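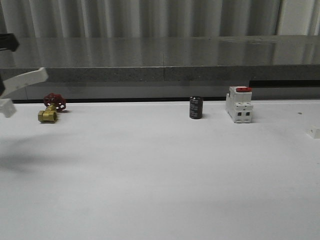
Parts Library Opens Its Doors in Shearer

Bring a dead garage door opener, a leaky hose bib or just your own curiosity, because the Ulum Parts Library is finally open in Shearer! After a long winter of sorting, scrubbing and labeling, the shelves on the second floor of the old Buslow building are stocked with 108 kinds of small hardware that anyone in town can pick up, turn over, ask about and borrow.

The idea is simple and (we think) wonderful. Most of us have stood in a store aisle with a broken piece in one hand and no clue what to call it. At the library you can match your piece to a real one, learn its name and go home knowing what to buy. Gate valves sit with the plumbing, capacitors and breakers with the electrical, and there's a whole bay of hinges that has to be seen to be believed.

Rhona Sutherland started the collection in her basement with a coffee can of pipe fittings. She ran a repair counter in Fomstead for 31 years and kept one good sample of almost everything that crossed it.

"People would come in and say 'the round thing with the red wheel,' and I'd reach under the counter and hand them a gate valve," she said. "Their faces lit up. Once you know the name of a thing you can fix it, or at least argue with the person who's fixing it!"

Her favorite shelf is still plumbing. A gate valve works by lifting a flat wedge out of the way of the water, and it's meant to be either all the way open or all the way closed. Leave one half open and the wedge will chatter and wear. Sutherland has a valve sawed down the middle so you can turn the wheel and watch the wedge climb. Kids love it. So did the adults at the preview evening, who formed a line.
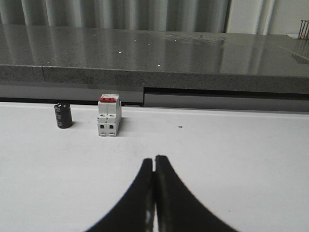 Electrical parts have their own corner, looked after by Apolinar Bermúdez, a retired electrician with a gift for making this stuff fun. He teaches it by shape first and numbers second. A capacitor of the squat black kind has its printing running down the sleeve, and that's where he has beginners look for the two values that matter, the capacitance and the voltage. Then he moves on to breakers. On a two-pole model with one red lever across both halves, like the white one, he points out that both sides switch together, so neither leg of the circuit gets left live by accident.

Nothing in the electrical corner is ever connected to power, and Bermúdez is firm that handling parts here doesn't make anybody ready to open a panel at home. Call a licensed electrician for that. Big capacitors can hold a charge after the plug is pulled, too, and his first lesson covers it before anyone touches a thing.

"I want folks to be able to talk to their electrician," he said. "Ask what's going in the wall. Ask why. It's your house."

Getting a library card takes a few minutes and costs nothing if you live in Shearer or Fomstead. Cards for everyone else are $30 a year. You can take home up to three parts at a time and keep them for two weeks, which should be plenty for a trip or two to the store. Cutaway pieces stay in the room, and so do the older breakers.

There are classes as well. Name That Part, the beginner session, meets in the evening at 6:30 and has space for 37 people, counting the stools by the window. Sutherland is planning a faucet clinic for November — bring the faucet, leave the sink — and Bermúdez wants to put together a session on reading labels, with magnifiers for those of us who now need them.

Donations are welcome, with a couple of limits. Parts should be clean and whole, and please don't bring mercury thermostats, anything with a swollen battery, or loose chemicals. The wish list right now includes toilet fill valves, sash locks, old fuse holders and any compression fitting bigger than an inch. If you aren't sure what you've got, bring it anyway. Working out what it is happens to be Sutherland's favorite part of the day.

The entrance is on the alley side of the Buslow building, up one flight, and the elevator is running again. Knock hard if the door is closed. They're probably in the back with the hinges.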